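Shared table at work is eating all our paper, what would you do?

Forum: Desks, Tables & Paper Piles

marginalia_k
OK so I need opinions and I know this crowd has them. We have one long wood table that everybody uses. It's meant to be for reading, sorting, whatever you need a big surface for, but it has slowly turned into the place where booklets go to retire. Every catalog, every freebie, every notebook with two pages used. I love that table! I want to work at it again before the spring stuff comes in (March is brutal for us, catalogs by the armload).

My plan was to get a bunch of those Flostwood magazine files and stand everything up along the back edge. They're cheap and they come in sets of 4. A coworker thinks the piles should go in a cabinet and the table should stay bare. Who's right?

toastcrumbs
Cabinet. Sorry. I had Flostwood files on my own desk for a year and all that happened was my mess got taller.

gridpaper_fan
Disagree with toastcrumbs completely. If I put paper in a cabinet it's gone, I will never look at it again. Files on the table with the spines out, yes. Get the wide ones, the skinny ones tip over as soon as you pull one thing out of the middle.

toastcrumbs
If you never look at it again then you didn't need it :)

gridpaper_fan
I said I wouldn't look at it, I didn't say I wouldn't need it. I lost a warranty booklet that way and had to pay for a repair.

oldlibraryhand
Before buying anything, sort by size. I mean it. Thick books in one place, thin booklets in another, loose sheets in a tray. Most "messy" tables I've dealt with were really just small things sitting under big things. You may need a lot less storage than you think. I did a reading room with something like 300 booklets in it and we used a bread crate and one shelf.

marginalia_k
A bread crate, I love that. Did it look terrible?

oldlibraryhand
It looked like a bread crate. People put things back in it though, which they never did with the nice boxes.

sunporch
Can I be the annoying one and ask about drinks? We had a no-drinks rule on our shared table and everyone ignored it, so we switched to coasters, one per seat, and it's been fine. One spill on a pile of booklets and you lose the whole pile, they wrinkle up like lasagna.

toastcrumbs
Coasters don't stop anything from getting knocked over. Lids do. Bottles with a screw cap yes, open mugs no.

sunporch
You try telling my office they can't have mugs.

gridpaper_fan
What's the table, by the way? If it's one of the Kjærgaard ones the rounded end is useless for storage, nothing square sits right on it. We put a plant there and called it done.

marginalia_k
No idea who made it, there's no label I can find, but it's got a rounded end too, and yes, nothing fits there. As for the mugs, same problem here as sunporch.

tollwatcher
Following this one. I have the same fight at home with the dining table and I am losing. Also the gift boxes and product boxes, does anyone have a rule for those? I can't throw out a good box. I just can't do it.

oldlibraryhand
Boxes get 3 weeks. Then they hold something or they go.

tollwatcher
Three weeks!! Cold.

marginalia_k
OK, the table, drink bottle, booklets and all:

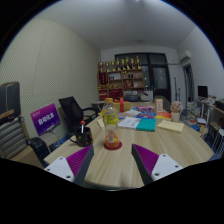
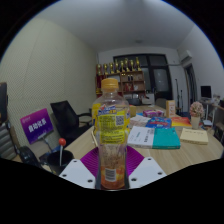 Tollevness, 31 December 2025

So there you have it, yell away. The teal book and the booklets past it are the ones I'd like standing up, and that pale notebook can go too. I'm keeping the pink flowers no matter what anyone says. The purple sign has to stay out, but I could turn it and slide it back some. And tollwatcher, I see your boxes and raise you the gold one with the red bow in the first picture. I can't toss it either.

sunporch
Your bottle is on a coaster in the first one! I feel heard. The mug next to it isn't doing much for toastcrumbs' lid policy, though.

toastcrumbs
Noted, and I've got my eye on that mug. I expected a lot worse, to be fair. I'd clear the blue and red stuff in the middle first and see if you still want files after that.

gridpaper_fan
You will still want files. Wide ones.

oldlibraryhand
That thick book shouldn't go in a magazine file, it'll bow the sides. Lay it flat on a shelf, or stand it at the end of the row with something heavy against it. The loose white sheets need a tray before they need anything else.

marginalia_k
Tray first, then. I think we have one in the supply closet under the laminator. I'll do the blue and red stuff after that and hold off on the Flostwood order until I see what's left.

tollwatcher
Keep the gold box.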